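Search this site Go

Open day at Hedport: the rule sheet was the best part

I've been to plenty of robot demos, but the Hedport open day on 17 February 2023 was the first where I came home wanting to talk about the rules! Yanti Tjoa, who runs the hand-held gripper sessions, gave each of us the sheet she trains new people with (4 pages, big type, lots of pencil notes).

Jaws open before you come in over the table. Call out a bad take, and never quietly delete it. Phones may stay on the table, but then they stay put until the take ends. Farah Krishnan asked who checks all that, and the answer is a second person, who looks through 200 takes at a time and sends back any with no written note. I loved that the sheet gets rewritten too, most recently in December, after complaints from the people using it.

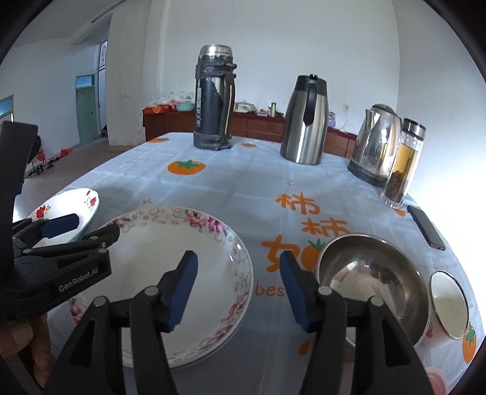
Both grippers over the persimmon tablecloth, with the peony plate between the open jaws.

We ran well past closing time, still arguing over what counts as a dropped cup. I'm going again next year.

269 shares 4 comments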